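Budgeting for the second arm, and what I left off the list

Sun 22 October

I said in the summer that I would write down what the two-arm setup costs to run, mainly so that I could look it up myself when it came to asking for more money. Nayeli Trujillo, who looks after the purse for our little group, wants next year's figures from me before December. I am writing them up here first and will send her a tidier copy.

The arms themselves are paid for. We bought the first from Suvix and the second from the same people later on, and I would do that again. Having two of the same make means one set of spares, one set of cables and one set of bolts to keep in the drawer. Brorkitz offered us a cheaper arm for the second one and I was tempted, but I would have had to learn two sets of software and keep two lots of parts.
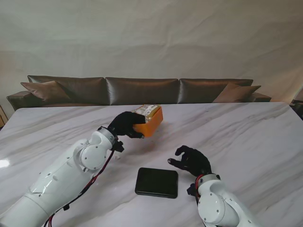

Where I went wrong was in thinking of the arms as the purchase and everything else as bits. The bits have come to 2,825 pounds so far this year, and I had put down far less than that. The hands need looking after. Cables get tired where they bend. The brackets we had made at first were too thin and had to be done again. A spare power supply cost more than I would have guessed, and it sat in its box until the week we needed it.

So the new budget has a line for wear, separate from the line for equipment. I have split it into hands, cables, gloves and fixings. Nayeli asked whether fixings really needed its own line. I have kept it in for now, as I buy them in dribs and drabs and lose the receipts otherwise.

Gloves are the one I get asked about. We put knitted gloves on the hands for grip, and I order them in bulk from Uller. A box is 186 pounds with delivery. I did try a cheaper sort in the spring. They were a poor fit at the thumb and I gave the rest away for gardening.
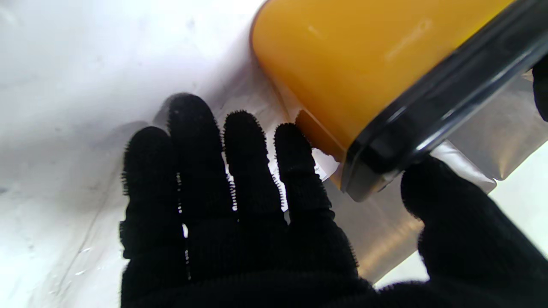 The question for next year is how many boxes to plan for. I used to change a glove only when it had a hole in it, which is leaving it rather late. These days I go by the surface. When the knit has gone fuzzy all over, with loose fibres standing up along the edges of every finger, I make a note of it and put a new pair on the list. Some of the work is with smooth, shiny plastic tubs and film wrappers, and I would like the grip to be the same from one day to the next. I have put down two boxes for the year. If we run short I can order again, as Uller normally deliver within the week.

The other thing I want money for is lighting. The top we work on is white and it throws the light back, so the wrist cameras see a good deal of glare. A pair of softer lamps from Morelli comes to 290 pounds, stands included. I looked at doing it with blinds and a sheet of tracing paper, and I may still try that first, but I have put the lamps in the budget at full price. It is easier to hand money back than to ask for it in the spring.
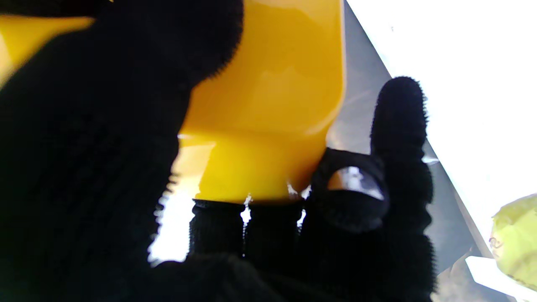
I have not put in for a new table. I thought about it for a while and measured up for one, then decided the height we have is fine and the money would be better kept for the hands. I have also left out a third arm, before anyone writes in. There is no room for it and I have enough to do with two.

Things to buy to practise on are a small sum but they do add up. We use ordinary household things, tubs and trays and packets of food, and I had been paying for them out of my own pocket with the weekly shop. Nayeli told me to stop doing that. There is now a line for it, and I have to keep the till receipts in an envelope.

What I still need to find out is what Suvix will charge for a yearly service. Last time I rang they gave me one price for a visit and another if I post the arm to them, and neither included the hands. I have no wish to post an arm anywhere. I will ring again on Monday and add the figure when I have it.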